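Home | Opinion | Columns | Letters | Subscribe

We use cookies to remember your preferences. Accept all | Manage settings

The Waiting Room Has Too Many Screens

By Iraís Ayala

The surgical center in Dromatcombe has a new waiting room, and I have now spent a full day in it while my husband had his gallbladder taken out. He is fine. He was home by supper, asking for toast. I am still working through a few complaints.

The first is the board. You know the kind, borrowed from airports: a case number, a colored bar, a status. My husband was 324. For most of the morning 324 was In Prep, and then it was In Progress, and then for 14 minutes it was nothing at all, and I aged in a way that I expect will show up in photographs. The woman at the desk said the board "refreshes." I asked what it had been doing before.

I don't blame her. She used to be the person who came out and told you things. Now there is a board for that, and an app called Skolasard that sends the same message to your phone a little after you've read it on the wall. Mine buzzed nine times. One of those was to ask how I was enjoying Skolasard.

My mother had the same operation in the old building, back when the waiting room was a row of chairs by a fish tank. A nurse put her head in and said, "It's going fine, he's just slow." That one sentence held more news than everything I got from the wall. It told me things were all right, it told me why they were taking so long, and it told me something about the surgeon.
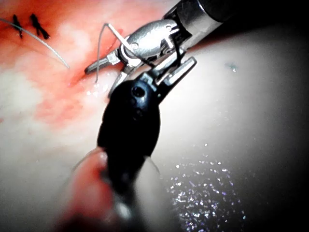 People who sell these systems like to say families want information. Wenceslao Tapia, who sat two chairs down from me waiting on his sister, had a better idea of what we wanted. He'd been looking at the same yellow bar since breakfast. "I'd like somebody to look at me and not look worried," he said. You could build a screen that does that, I suppose, and I'm sure there's a sales deck.

I grant the other side its due. Privacy matters, and calling out a last name across a crowded room was never a great system. My neighbor Gyula Kelemen, who is hard of hearing, loves the board and will defend it over the fence for as long as you'll stand there. Fine. Keep the board for Gyula. Keep the little numbers too.

But let the desk clerk walk back through the doors once an hour and come out again with a sentence. It would cost less than the coffee machine, which also has a screen, and which asked me to rate my cup while it was still filling it.

I gave it two stars. The coffee was all right, but I'd been waiting all day for somebody to ask me how things were going, and I wasn't in the mood.

Last updated: Friday, September 11, 2026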